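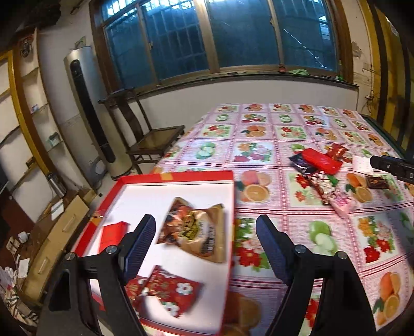 Kids' Corner > Food > How Stuff Works

Why are snack packets so crinkly?

By the Justance kids' desk
14/04/2025

27 comments | 300 shares

Grab a snack packet. Scrunch it. Loud, right? Now look at the edges. See the zigzags? Lots to find out from one little bag, so let's go, quick!

What's it for?

A packet keeps food in and other stuff out. Air, damp, light, crumbs from your brother's toast. Leave a cracker on a plate overnight and it goes soft. That's becuase it soaks up water from the air. Yep, there's water in the air even when you can't see it. A closed packet keeps most of it away.

Why so shiny?

Lots of snack bags are plastic with a super thin layer of metal on it. Way thinner than a hair. Blocks light and helps block air. Makes it shiny too.

Why zigzags?

Ever tried to rip a bag with a smooth edge? Argh. Zigzag edges give your rip a place to start. Pull one side toward you, other side away. Pop! 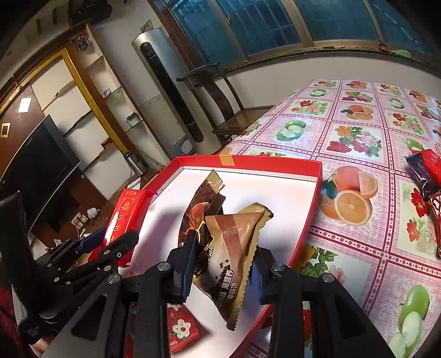
Gold foil with a zigzag edge, and red packets too.

Colors and pictures

Packets have to tell you things fast. Red and gold look bright on a shelf, and in China they're lucky colors, so you see them a lot on treats there. Flowers, swirls, big letters, all there so you can find your favorite again. If you can't read the words yet, the picture gives you a clue. Only a clue tho! Ask a grown-up to check the label if you have allergies.

Try it: the snack box sort

You need: a shallow box and a bunch of small packets, all closed.

Tip them in the box. Put it on the table.
Sort by color. Then mix them up.
Sort by size. Mix again.
Now sort by sound! Close your eyes and have a friend scrunch one. Shiny or not shiny? Guess.

We tried it at the Pastinard library club with 25 packets. Sorting by sound was the hardest, and the loudest.

When you're done

Eat one (ask first). Put the rest back in the box and the empty wrapper in the trash. Wrappers like these can't go in with the paper, and lots of towns don't recycle them at all, so check the rules were you live.

Next time: why do soda cans have a dent in the bottom?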